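Open day at Levdale

Quick one tonight, typing this on the train with a dying battery. Went out to the Levdale open day, 18th February, after missing the December one. Free parking, long queue, decent sausage rolls.

Started in the big hall. Helitz had the sorting line running, all belts and flashing lights, very loud. Watched it for a bit then wandered off. Preda stand next door was mostly brochures. Grabbed a pen.

The good stuff was upstairs. Small room, two rows of chairs, more than 108 people trying to squeeze in over the afternoon by the look of the sign-in sheet. They were showing how they practise kitchen jobs on the computer before any of it goes near a real arm. Cups, drawers, that kind of thing. Sounds dull. I stayed for three rounds of it.

What got me was how much work goes into one small job. Where the fingers go, how far the drawer comes out, what the elbow is up to meanwhile. The woman running it said they change the colours and move things about between runs so the program dosen't just learn one kitchen off by heart. Makes sense. My own kitchen never looks the same twice.
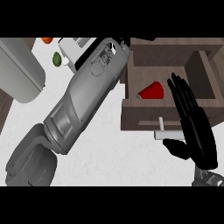

Why bother with a simulated kitchen when they've got real arms downstairs? Mistakes in it cost nothing, and they can run it all night while everyone's home in bed.

Someone asked about dishwashers. Not yet, apparently. Shame.

Then the Wetex talk, which started late and I only caught the tail end of. Something about grippers and wet plates. Slides too small to read from the back, would of liked a handout.

Missed the two o'clock tour as well, so no idea what's behind the grey doors. Next time. Bring a jumper if you go, the upstairs room is freezing. Bus back leaves from the far gate, other side of the car park.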